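Replacing the finger pads on a Coteo hand-held gripper

The pads on a Coteo gripper are a consumable, whatever your purchasing department would like to believe. The ridges go first, then the grip, then your patience with soft fabric. On the Totbridge project we swap both pads every 200 hours of use, or sooner if a sleeve slides out of the fingers twice in a row.

Set aside 26 minutes for the job. The second time will be quicker and the first time will be longer, mostly spent on your knees with a flashlight.

What you need

A new pair of pads (always a pair)
The small hex driver from the Primia kit
A lint-free cloth and rubbing alcohol
A saucer for the screws
A sheet of plain paper

Taking the old pads off

1. Turn the gripper off and unplug it. The trigger is easy to bump, and the fingers don't care whose they close on.

2. Open the arms all the way and lay the tool on its back.

3. Take out the retaining screw behind each pad. Leave the pivot screws alone. They look inviting, but they set the play in the arms, and getting that back takes an afternoon.

4. Slide each pad toward the tip. If it won't move, warm it in your hand for a minute and try again. Pliers will work too, in the sense that you will then need a new finger.

5. Wipe the bare finger with alcohol and let it dry. Lint collects in the corner by the hinge, in quantities that suggest it is being stored there.

Fitting the new ones

6. Slide the pads on with the ridges facing each other and running the same way. Pads are marked L and R on the back in letters made for younger eyes.

7. Put in the retaining screws finger-tight, close the arms on the folded paper, and only then tighten. The paper keeps the faces parallel while you do it.

8. Pull the paper. It should drag evenly along the full length. If it pivots, one pad is sitting crooked – loosen both and go back to step 7.

Checking the grip

A bench test tells you very little, so try the tool on a bed, with something dark and crumpled on top of a printed cover.

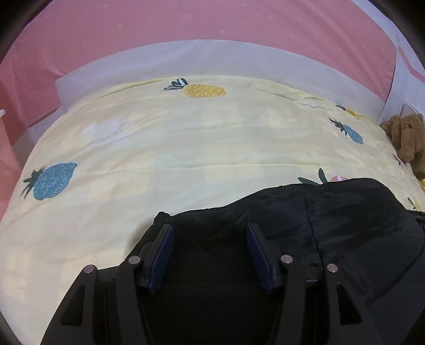 Come in low with the arms open, close slowly, and lift a hand's width. Do this 21 times, picking a different fold each time. One drop is forgivable. Three means the pads are seated badly, and you already know which step to go back to.

Last, write the pad change in the Hubmann log along with the cycle count. Our oldest pair is down at 1,679 cycles, next to a note in the margin reading "still fine." They were not fine. Log the change before you put the tool back on its hook, and throw the old pads out – a drawer full of half-worn spares helps no one.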